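Dremitz Residence Hall
Bedding and Linens: Frequently Asked Questions

What bedding is provided?
Each resident receives one sheet, one blanket and two pillows with cases. Mattress protectors are already fitted and must remain on the bed.

How often are linens exchanged?
Every two weeks during term. Place used linens in the bag supplied and leave it at the Fliterau entrance before 9 a.m. Clean sets may be collected after 4 p.m. the same day.

May I use my own bedding?
Yes. Please return the hall set unopened in September so that it can be issued to another resident. 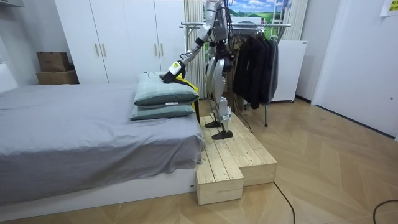

How should the bed be left for a room check?
Room checks cover the bed, the wardrobe and the floor. The sheet should be pulled smooth over the whole mattress. It need not be tucked in, and a sheet that hangs over the side in loose folds, as on the bed with the gray one, is acceptable. Pillows may be stacked in the same way, one directly on top of the other. Personal clothing and bags should be put away in the wardrobe.

What is the charge for lost items?
A pillow is charged at $16 and a blanket at $39. Replacement of a full set, including the mattress protector, is $98. Ordinary wear is not charged.

Whom do I contact about a damaged mattress or bed base?
Submit a repair form at the Hudec office on the ground floor. Please include your room number and a short account of the damage. Residents of the Folteck annex should use the form posted beside their mailboxes.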